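Clomow Travel Chopsticks, Black and Tan
Sold in pairs, for obvious reasons

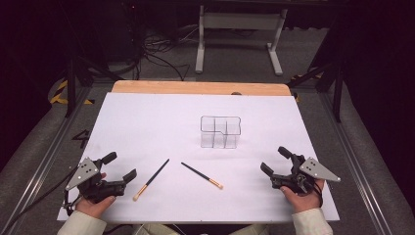 The Clomow is a full-length chopstick for people who eat lunch at a desk and have given up on the drawer of plastic forks. It was drawn up by Prakash Salian, who spent most of one November eating noodles in the name of product development and has yet to complain about it.

The grip end is squared so the sticks won't roll off a sloping tray. The eating end is rounded and lightly textured, good for rice, dumplings and the last peanut in the bowl. Soup remains a problem for the spoon department.

Choose your set:

Single - one pair, cotton sleeve
Household - 4 pairs, cotton sleeves, one spare for the person who loses things
Flolix bundle - 3 pairs plus the Flolix folding rest

Care
Hand wash, dry standing up. The dishwasher will take the finish off in a few weeks, and we will know it was the dishwasher. A drop of food-safe oil now and then keeps the tips smooth.

Stock and delivery
The last batch of 1,000 pairs went faster than we had planned for. The next one leaves our Ciobanu workshop on 19th April. Orders placed before then ship in the order they came in - calling us daily does not move you up, though Prakash enjoys the company.

Returns
Unused sets can come back within 5 weeks. Used ones are yours for life.

Goes well with: Esis lidded bowl, large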